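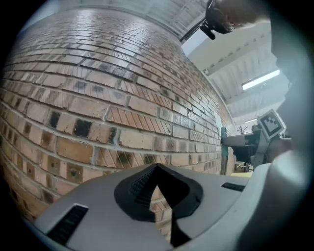

Verputzen komme für ihn überhaupt nicht in Frage, meint Kaan Kurtuluş, und wer so eine Ziegelwand hinter Gipskarton verschwinden lasse, der solle bitte auch gleich die Fenster zumauern. So deutlich hat er es mir ins Telefon gesagt, und ich gebe zu: Ich musste lachen, und dann habe ich den Angebotszettel für den Putz weggelegt.

# Ernum lässt die Ziegelwand in der Werkhalle Fumham unverputzt

**Fumham, Samstag, 26. Dezember 2020** – Ja, ich verschicke eine Pressemitteilung am zweiten Weihnachtstag. Die Entscheidung ist kurz vor den Feiertagen gefallen, ich freue mich immer noch darüber, und zwischen Plätzchenresten und Tee schreibt es sich ganz gut. Also: Die lange Ziegelwand in unserer Werkhalle bleibt sichtbar. Kein Putz, keine weiße Farbe, keine Verkleidung. Sie wird gereinigt, die Fugen werden ausgebessert, wo es nötig ist, und dann bekommt sie einen matten Schutz gegen Staub und Abrieb.

Wer uns schon einmal besucht hat, kennt die Wand. Man kommt herein und läuft praktisch die ganze Zeit an ihr entlang, bis nach hinten zu den Arbeitsplätzen. Lachsrosa, Sandfarben, kräftiges Terrakotta, und mittendrin diese dunklen Flecken, bei denen jeder zweite Besuch fragt, ob es bei uns gebrannt hat (hat es nicht!). Ich selbst habe sie jahrelang kaum beachtet. Man hängt eben seine Jacke auf, macht das Licht an und fängt an zu arbeiten. Erst als das Angebot für den Putz auf dem Tisch lag, bin ich an einem Abend länger geblieben und habe mir die Steine mal aus der Nähe angesehen.

## Wie es zu der Entscheidung kam

Der Plan war eigentlich ein anderer. Wir wollten die Halle heller haben, und eine glatte weiße Wand schien der einfachste Weg zu sein. Die Deckenleuchten geben ordentlich Licht, aber Ziegel schluckt einiges davon, vor allem dort, wo die Steine dunkel sind. Dazu kommt der Staub: In rauen Oberflächen setzt er sich fest, und wer einmal mit dem Handfeger an einer Lagerfuge entlanggegangen ist, weiß, dass das kein Vergnügen ist.

Dann kam Kaan. Er hat die Wand abgeklopft, an ein paar Fugen gekratzt, lange geschwiegen und schließlich gefragt, wer auf die Idee mit dem Putz gekommen sei. Das war ich. Wir haben danach vier Wochen lang hin und her telefoniert, und am Ende hatte er mich überzeugt. Mehr Licht bekommen wir über zusätzliche Leuchten an den Arbeitsplätzen, das ist sowieso sinnvoller – da, wo man hinschaut, soll es hell sein.

## Was mit den Steinen passiert

Zuerst wird trocken gereinigt. Weiche Bürsten, Absaugung, von oben nach unten. Auf Hochdruck und Strahlgut verzichten wir komplett, denn damit bekommt man zwar alles hell, aber eben auch die Brennhaut herunter, und ein Ziegel ohne Brennhaut nimmt Schmutz und Feuchtigkeit viel leichter auf. Die dunklen Stellen dürfen bleiben. Was sich mit der Bürste löst, kommt weg, der Rest gehört für uns zur Wand. Ich finde sie inzwischen sogar am schönsten, aber damit stehe ich im Team noch ziemlich allein da.

Danach sind die Fugen dran. Lockerer Mörtel wird von Hand ausgekratzt und durch einen grauen Fugenmörtel ersetzt, der zum vorhandenen passt. Wir legen vorher zwei Probeflächen an, weil frischer Mörtel fast immer dunkler aussieht als der, der schon lange in der Wand sitzt, und ich keine Lust habe, hinterher ein Streifenmuster zu bewundern. Erst wenn die Proben durchgetrocknet sind, entscheiden wir über die Mischung.

Zum Schluss kommt Plodine darauf, unsere hauseigene Lasur für Sichtmauerwerk. Sie ist farblos, trocknet matt und wird in dünnen Lagen aufgetragen. Wir benutzen sie bisher auf Kundenbaustellen, und es ist schon ein bisschen peinlich, dass ausgerechnet unsere eigene Halle bis jetzt darauf warten musste.

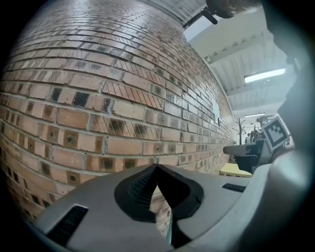 Wird der Ziegel durch die Lasur dunkler? Einen Hauch satter wirkt er schon, am ehesten bei den blassen, sandfarbenen Steinen, und deshalb probieren wir Plodine immer erst an einer unauffälligen Stelle aus.

Mir hat dabei übrigens gefallen, wie verschieden die Steine sind. Manche haben kleine dunkle Löcher in der Mitte, andere eine leicht geriffelte Oberfläche mit feinen schrägen Strichen. In solchen Vertiefungen darf die Lasur auf keinen Fall stehen bleiben, sonst glänzt es dort später. Also dünn auftragen, kurz warten, mit einem trockenen Pinsel nacharbeiten. Das dauert, und bei einer Wand von dieser Länge dauert es sehr lange, aber wir haben uns das nun mal so ausgesucht.

## Ersatzsteine und die Sorte Gökçe

Ganz ohne neue Ziegel geht es in so einem Betrieb natürlich nicht. Für unsere Projekte haben wir 3000 Steine der Sorte Gökçe bestellt, in warmen Tönen und bewusst unregelmäßig gebrannt. 1000 davon legen wir für die Halle zurück, für Reparaturen und für eine niedrige Trennmauer, die wir im nächsten Jahr bauen möchten. Sie wird im Läuferverband gemauert, passend zur großen Wand. Ob man den Unterschied zwischen Alt und Neu sieht? Bestimmt! Damit kann ich gut leben, und Kaan hat versprochen, die Steine vor dem Mauern ordentlich durchzumischen, damit nicht alle hellen auf einem Haufen landen.

Für die Zeit der Arbeiten räumen wir den Streifen vor der Wand frei und decken die Geräte weiter hinten ab. Aufträge nehmen wir ganz normal an, nur mit dem Parken direkt vor dem Tor wird es zeitweise eng. Wer Ware abholt, ruft am besten kurz vorher durch.

## Vorbeikommen und anfassen

Im April soll alles fertig sein, und dann machen wir die Halle für Besucher auf. Man kann die Probeflächen vergleichen, selbst einmal eine Fuge füllen (Handschuhe liegen bereit) und Kaan mit Fragen löchern. Wer zu Hause eine Ziegelwand hat und überlegt, was er damit anstellen soll, bringt am besten ein Foto bei Tageslicht mit, dazu gern einen losen Stein oder ein Stück Mörtel. Den genauen Termin schicke ich an alle, die im Verteiler stehen, und hänge ihn außerdem ans Tor.

Redaktionen, die über Sichtmauerwerk, Fugen oder Innenwände in Werkhallen berichten wollen, dürfen gern auch vorher kommen, während noch gebürstet wird. Bitte in Kleidung, die Staub verträgt.

**Pressekontakt**
Berkay Aydoğan
Ernum, Werkhalle Fumham

Abdruck frei, über ein Belegexemplar freue ich mich.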